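About Us

Last updated: January

Hello, and welcome to the page I've been promising to write since we got the website. Anosmont is a small shared workshop with a robotics habit. We rent two rooms and a corridor on the first floor of the old Golska building, above the place that does picture frames, and we build robot arms meant to live in ordinary homes and do small, dull, useful jobs in them. I look after the bookings, the newsletter and the drawer of odd screws, so I got the job of explaining us as well.

How it started

Four of us met at an evening class on 3D printing and carried on meeting when the class finished, mostly because we'd all got stuck on the same thing. Making an arm move is fairly easy these days. You can buy the motors, you can borrow the code, and by the end of a weekend you'll have something that waves at you. Getting it to pick up one particular object in a room that somebody sleeps in is a whole other hobby, and that's the one we ended up with!

The first arm was built on my kitchen table and was called Bhat. It could lift an empty mug on a good day. Bhat is still with us, on the shelf by the kettle, minus two motors that went into other things. The second arm was bigger and scarier and we don't talk about it much (it had a habit of going to its home position by the shortest route, whatever was in the way). Then came Zusach, which is the project most people have heard of if they've heard of us at all, and which has kept us going ever since.

What Zusach is

Zusach is our home gripper project. The idea is a pair of soft-ish, tapered fingers with a camera up at the wrist, so whoever is driving (a person, or the software if we're feeling brave) sees the world from just behind the fingertips. It's an odd view until you get used to it. New members spend their first session just steering about and getting a feel for how close is close.

The fingers have a long triangular opening down the middle. It makes them lighter, it lets them flex a bit, and it means you can see through them, which I hadn't expected to matter and now wouldn't be without. They're narrow at the tip so they can get down into gaps, and gaps are where everything in a home ends up. Down the side of the bed is our least favourite place in the whole world and we practise there a lot. 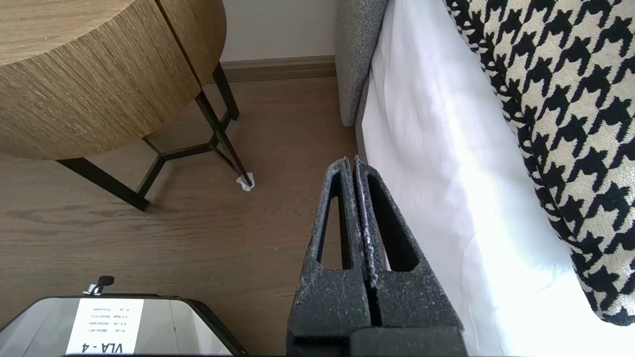
What we work on

We're fussy about working in furnished rooms. A bare bench is lovely for checking the wiring, but it teaches you nothing about bedding that hangs lower than you thought, or table legs that slope off in directions you hadn't planned for. So most of our sessions are at floor and side-table height, with real furniture, and we try to leave the room how we found it.

The jobs themselves are very plain. Fetch the remote. Put the remote back. Pick the sock up off the floor. Move the slippers. Each one gets written on a card, and a card isn't finished until someone who didn't write the code has run it 28 times. I think that number was picked because it filled the grid on the clipboard nicely, and now it's tradition. The log book was up to 1,333 attempts when I last typed it up, and that's good ones, bad ones and the ones marked "don't ask" all in together.

The remote is the job we come back to most. It's long, it's slim, it's got rubbery bits and slippery bits, and everybody in the group has an opinion about where you should hold it. I'm a middle man myself. Get the tips either side of the arrow buttons and keep the fingers level, and then think about lifting. Grab it by the end and it swings. We have a second school of thought who like to take it lower down by the numbers, and they're welcome to it.

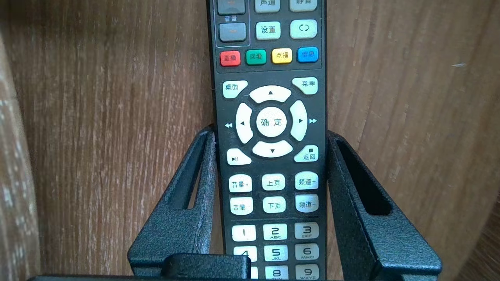 Fingertips either side of the direction pad, my favourite place to hold a remote.

How a session goes

We run two evenings a week and the odd long afternoon when the weather's bad. Sessions start at half past six with tea, and then there are 45 minutes of what we call slow time, when the arm only moves at its lowest speed and anyone can shout stop. You don't need a reason to shout stop. I shout it several times a night, quite often at nothing.

After slow time we split up. One lot drives, one lot watches the camera picture on the laptop and keeps the log, and whoever's left makes parts. Fingers are our main consumable. The tips wear with use – you'll see them go pale and a bit ragged at the end – and swapping a pair takes two bolts and a small amount of swearing. We print them in batches and write the batch number on the inside face in pencil, so if one lot turns out too stiff we can find its brothers and sisters and bin them.

Between jobs the fingers get parked closed. I put this in bold capitals on the wall chart and I'll put it here too, in case a member is reading. PARK THEM CLOSED. Open fingers catch on things, and a closed pair makes a nice tidy wedge that you can steer past a chair leg without holding your breath. 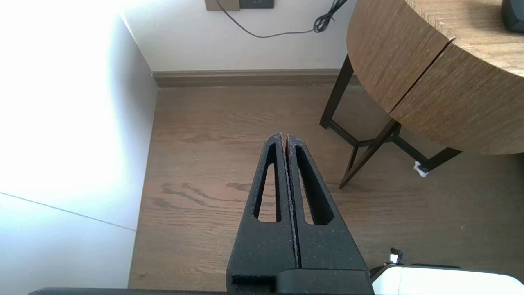
The other thing I'd say to anyone setting up at home is to sort your cables out before you switch on. Route them up and behind, tape them down if you must, and walk the whole reach of the arm with your own hand first. We do this every single session. It takes 3 minutes, and we started doing it after Bhat wound itself into an extension lead and pulled a lamp over, with all four of us standing there holding biscuits.

Keep notes as well. It doesn't have to be clever. Ours say things like "missed left, light too bright" and "fine till the carpet", and I've gone back to those scribbles far more often than to any of the proper graphs. Light has been a much bigger nuisance than we ever expected, come to think of it. Strong light from one side gives you a pale shiny patch on one half of the view and brown gloom on the other, and glossy wood makes it worse.

What we're up to now

This winter's cards are all about putting our tapered fingers into confined spaces. Boxes, compartments, shelves with sides, that sort of thing. Out in the open you can come at a remote from any angle you like. Put walls round it and suddenly you care very much about how wide the fingers spread, and whether the lump at the base of the gripper is going to arrive before the tips do. We've been going in with the fingers wide, lining up along the length of the thing, and only then closing. It's slow, and I find it completely gripping to watch (sorry).

We're also redrawing the base to make it slimmer. It blocks the bottom of the camera's view, so you lose the near end of whatever you're reaching for just when you'd like to see it. There are three drawings pinned up in the corridor and a heated argument going on in the margins of all of them. Come and add to it.
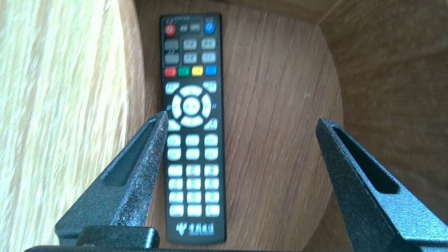 Open fingers, remote between them, wooden sides either side.

Who can join

Anyone over sixteen, and anyone under if they bring a grown-up who's happy to get roped in. You don't need to be an engineer. We've got a retired piano tuner, two nurses, a lad who lays floors for a living, and a few people who do know what they're doing and are very patient with the rest of us. If you can hold a screwdriver or read out numbers in a clear voice, we can use you.

Your first two sessions are free. After that it's a monthly sub that covers the rent, filament and biscuits, and if the sub is a stretch for you then have a quiet word with me and we'll work something out. Tools are shared. Bring your own mug.

We don't sell arms and we don't take on repairs, though we do get asked. What we will do is let you bring your own build in, put it on the floor next to ours and have a good nose at it together. Some of our best ideas came in that way, in the back of someone's hatchback under a blanket. We lend out the finger drawings too, on condition that you tell us what you changed and whether it worked any better than ours.

Finding us

Go in by the side door of the Golska building and up the stairs, and follow the noise. If it's quiet, we're in slow time, so come in gently and stand by the coats until somebody waves you over. Parking is easy after six. The lift hasn't worked in all the time we've been there, so if stairs are a problem, get in touch first and we'll bring a session down to the ground floor room, which the framers let us use when they've shut up for the day.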